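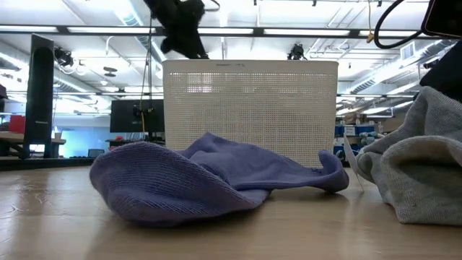 Fixed camera, beside the table. Blue sock in front, basket and gripper behind it.

[gripper-bench] Re: Straight fingers or padded fingers for soft goods?
From: Trinidad Sepúlveda
To: gripper-bench list

Rianne, all,

Answers below, in the order you asked. The log covers 1,506 pick attempts with the two finger sets, everything on socks, shirts and one towel. I left out the sessions from before we fixed the table height, as the approach angle was different then and the numbers can't be mixed.

On Friday, Rianne Vandenberghe wrote:

> Hello everyone,
>
> We are setting up a small two-arm cell at Skakwood for sorting laundry and I need to order fingers before the end of March. The short list is down to the Grundis padded set and the plain Tsao set. The arms are already here so the choice is only about the fingers, the wrist camera and how we run the controller.
>
> What I would like to know from anyone who has handled cloth:
>
> 1. Do the pads earn their price on thin items lying flat?
> 2. Is a wrist camera enough, or do you need a fixed one as well?
> 3. What closing force do you use, and do you stop on position or on current?
> 4. Does anything go wrong when reaching into a bin that doesn't go wrong on an open table?
>
> Luuk Geerts ran a short test for us last fall, but that was with foam blocks and I don't trust it for socks.
>
> Thanks,
> Rianne

1. Pads

On a flat shirt the pads made very little difference. Both finger sets miss flat cloth in the same way: the tips slide over the top layer and close on air. What helps is going down until the tips press the table lightly, then closing while they are still pressed. The plain Tsao fingers are better at this. They have a thin tip and get under a fold. The Grundis pads are thicker at the end, and on a hard table they tend to push the fold ahead of them.

Once the cloth is between the fingers the pads do hold better. We dropped fewer items on the way to the bin with them. For a thick sock either set will do. For a damp towel I would want the pads, and I'd want a spare pair in the drawer too, as the surface picks up lint and needs wiping with tape every so often.

If you can only order one set, order the Tsao fingers and stick a strip of thin rubber on the inside faces. I-seul Ahn did that on our second arm and we have not taken it off. Keep the strip back from the tip or you lose the thin edge. Her first try ran right to the end and behaved like a bad copy of the Grundis set.

2. Cameras

I would not run this with the wrist camera alone. It is very good for the last stretch of the approach. You can see how the cloth is folded and which edge is up, and you can see both fingertips at the same time as the target, so an offset in the calibration shows up at once.
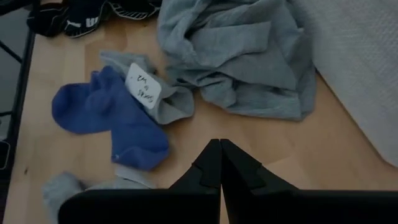
Wrist camera view. Blue socks ahead of the fingertips, gray sock and its paper tag just beyond, bigger gray garment at the top.

The weak spot is the strip right under the gripper body. Anything lying there is hidden, and small items are the ones that end up hidden. The other trouble is depth. From straight above, a heap and a flat sheet of the same color look alike, and the policy will go down too far on one or not far enough on the other.

A fixed camera placed low at the side fixes the depth problem. It gives you the height of the pile and the gap between fingertips and table. It is poor at telling you what is behind a basket, so you still need a third view from higher up for bin work. Arnout Groen tried dropping each view in turn and training again. Losing the side view hurt the picks from the table the most. Losing the high view hurt the bin picks. Losing the wrist view hurt everything by a moderate amount. He has a table of it and will send it to the list once he has cleaned it up.

Mind your white balance. Ours was on auto on all cameras for the first week, and the same light gray cloth came out blue in one view and almost white in another. Lock it, and lock exposure too. If you have ceiling light panels like ours, check for banding before you record anything you want to keep.

3. Force and stopping

Stop on current. Position stopping works on blocks, and that may be why Luuk's test looked so tidy. With cloth you never know how many layers you have, so the right closing width changes on every pick. We close at slow speed until the current goes over the threshold, then hold. The hold time before lifting is 300 ms. Shorter than that and the lift starts while the fingers are still settling, and a thin sock slips out at the cuff.

Set the threshold with the thinnest item you have. We started with a thick sock and then wondered why shirts came loose.

Watch the motor temperature if you hold for a long time. On our arms the gripper motor gets hot on long carries with the threshold set high. We lowered the hold current to a bit above half of the closing current after the lift and saw no extra drops from it.

4. Bins

Quite a lot goes wrong in bins. Out of the whole log, 74 attempts ended in a stop by the safety limit, and almost all of those were with the gripper inside a bin or touching the rim. The usual case is a wrist angle that was fine on the open table and then brings the gripper body against the wall. The arm pushes, the bin slides, and every later pick is off by the distance it slid.

Things that helped us:

- Rubber feet under the bin. Cheap, do this first.
- Approach from above the middle of the bin and only tilt once the tips are below the rim.
- A lower joint torque limit for any move that ends inside the bin.
- Taking the bin out and putting it back by hand between sessions, a little off each time, so the training data has some spread in it.

Perforated baskets have their own problem. Fingertips fit into the holes. A thin tip can hook the mesh on the way out and lift the whole basket. If you buy new bins, buy ones with solid walls on the inside.
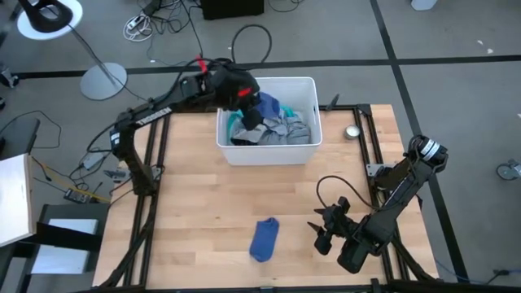 Can both arms reach into the bin at the same time?

Only if you keep them on separate sides of it and slow them down. We tried shared bin access for a few days and the time saved was small, as one arm mostly waited for the other to clear. Now one arm works the bin and the other works the table in front, and the controller has a simple lock on the bin area. The second arm parks with its fingers open, clear of the first arm's elbow path.

On the controller, one more point you didn't ask about. Run both arms from the same clock. We had them on two separate machines at the start and the logs drifted apart over a session. You don't notice it while driving the arms by hand. You notice it when the camera frames and joint positions don't line up and a day of recording has to be thrown out.

I can send the threshold settings and the drawing for the rubber strip. Tell me which motor is in your gripper first, the current values won't carry over if it's a different one. I'm back at the bench on Sunday afternoon and can rerun a few flat shirt picks with the pads if you want to see the raw log before ordering.

Trinidad

_______________________________________________
gripper-bench mailing list
Please trim quoted text when replying.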